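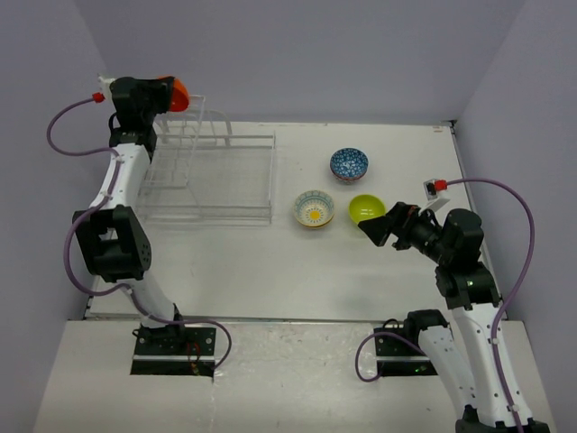

Clear dish rack with small bowls on a white tabletop.

Preliline Countertop Dish Rack, Clear

Most dish racks are sold as if they will fix your kitchen. We doubt it. A rack holds dishes while they drip, and the Preliline does that for small households. If you cook for six, buy something bigger.

The maker says the finish "resists all water marks." Ours had marks after 9 days of hard tap water. Vinegar took them off.

Width: 13 in.
Depth: 11 in.
Warranty: 2 years, original buyer only

Skip the matching Prusix drip mat unless your counter is wood. A folded towel works as well and you already own one.

Returns: write to Elif Naz Sönmez at the Flitimley store desk.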